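White Tables Win at Dustside, and the Coasters Are Coming

BOTGATE, February 23, 2018 - The brown tables are gone from Dustside, and with them a layer of glue, varnish and pencil arithmetic that some members had come to regard as a shared archive.

The workshop on Sarıgül Street reopened its long room this week with 28 new worktops, every one of them white. They replace a collection of secondhand doors, kitchen counters and one former shop shelf that had served since the place opened. Members have 30 days to tell the front desk what they think of the change. Going by the sheet taped next to the sink, several of them needed only the first morning.

"White is for hospitals and weddings," reads the top entry, unsigned. Below it somebody has written, "You can find your screws now, Gary," also unsigned, although the list of people who would write that to Gary is short.

The decision was made in December by Remzi Kaplan, who runs the workshop and pays for most of what gets broken in it. Kaplan had been looking at tabletops since the summer, when a member set down a small brass hinge on one of the old counters and did not see it again until the counter was tipped up for sweeping. He wanted something pale, smooth and all one height. The old tables came in enough different heights that anyone working across two of them learned to put a magazine under one end of the job.

The new tops came from Mirby, a supplier on the other side of town, at $152 apiece. Kaplan said he asked for a discount and was given a tape measure.

"It's a nice tape measure," he said.

Putting the tops in took longer than planned. Taner Dursun, who did most of the fitting, had asked for the room to be cleared by noon and got it cleared by supper, after a discussion about who owned a box of drawer pulls. (It went home with the person who had argued the longest.) Dursun then found that the floor drops toward the windows, a fact the old tables had been hiding with great skill for years. Most of the second day went into shims.

The real argument has been about hardware. Members who clamp things down wanted fixings at the back of the table. Members who spread out paper and fabric wanted a clean surface from front to back and nothing to catch a sleeve on. Kaplan sided with the clampers, on the grounds that they were standing closer to him at the time, and brackets and bolts have been allowed along the back edge. 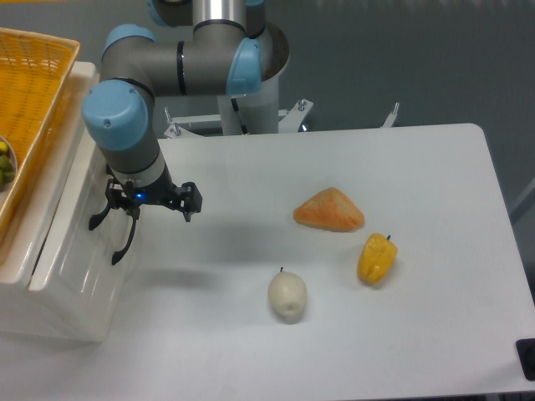 A white worktop at Dustside, with brackets and upright bolts along the back. The bolts are staying.

The fabric people have not taken this quietly. One of them, who comes in for curtains and asked to be called a curtain person, has started bringing corks to push over any bolt within reach of her work. The corks go missing. She brings more. Dursun says he has no position on corks.

There is also the matter of what white shows, which is everything. Pencil lines, coffee, the gray smear a cast-iron vise leaves when it is dragged by someone who was asked to lift it. On the brown tables a spill simply joined the others. On the new ones it has an author. Kaplan has put out spray bottles, rags and a laminated card with cleaning instructions, and by the second afternoon the card had a ring on it from a mug.

The rules for the new room are not long. Cutting is done on a mat. Hot glue guns sit in a stand. Anyone mixing paint puts down paper first, and "paper" does not mean the sign-up sheet. Drinks are allowed on coasters, once there are coasters. A member has promised to turn a set on the lathe and has so far produced one, which wobbles.

Shadows have turned out to be a late complaint. Under the ceiling lights a white top throws up every soft gray shape that passes over it, and a member who paints miniature railroad figures says his own hand now startles him. He has asked for a desk lamp. Kaplan has told him where desk lamps are sold.

Not everything brown has left the building. One old counter, 13 inches shorter than it ought to be thanks to a misread drawing, has been kept in the corridor for boots and parcels. Two of the doors went back to being doors in a member's garage. The shop shelf was offered free to anyone who would carry it down the stairs and is now on the landing, where it appears to have reached the limit of somebody's enthusiasm.

Dursun expects to be back next month to look at the table nearest the windows, which rocks if you lean on its left front corner. He has asked members to stop leaning on its left front corner. A line has since been added to the sheet by the sink asking which left.

The long room is open during the usual hours. Comments on the tables go on the sheet, in pen, and a second sheet is available at the front desk when the first one fills up. Anyone who has lost a box of drawer pulls should speak to Kaplan, who would prefer that they didn't.

Contact the newsroom | © 2018 Botgate local news. All rights reserved. | Back to top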